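The software that throws work away

At Plerside, the first thing Rosalinda Dizon does with a new recording is look for reasons to delete it.

She writes the tooling for Nundo, a project teaching a robot to tidy small, awkward items off a table. The lessons come from people working with hand-held grippers, and each session reaches her as video from several viewpoints with a stream of positions alongside. Her program, Zaugg, lines these up, checks them and decides what the control software will be allowed to learn from.

Paper is this month's problem. A block keeps its shape when it is gripped. A crumpled sheet folds, and the perception model has to find its outline again every time.
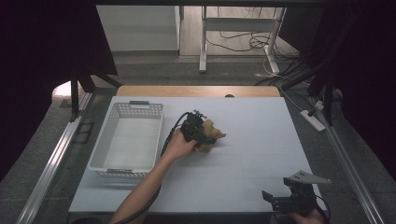

Crumpled brown paper held in one of the grippers, with a basket on the board to the left.

Most of the faults Zaugg finds are dull ones. Clocks drift. The jaw width is logged late, so the data says the paper was let go before the video does. A gap of 50 milliseconds is enough to teach a robot to open its fingers too soon, and Dizon set the limit at 20. Anything worse is sent back for realignment or dropped.

The harder check is on position. Each gripper's path is worked out from its own camera, and a plain surface gives the software very little to hold on to. A few thin lines help.
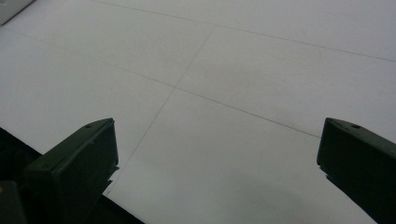

When the estimate slips, the path jumps sideways by a centimetre or two, then carries on as if nothing had happened. Zaugg looks for speeds no human wrist could reach and marks the stretch in red. Dizon used to go through the red parts by hand. Now she samples them.

Elfriede Schwaiger runs the planning side from Skomusley and would like more data. Of the first 1,000 recordings, she says, too many were lost to faults that could have been repaired. Dizon disagrees. A repaired path is a guess, she argues, and the planner treats it as fact.

For now they keep 2 sets, one strict and one repaired, and train on each. The comparison is due in August.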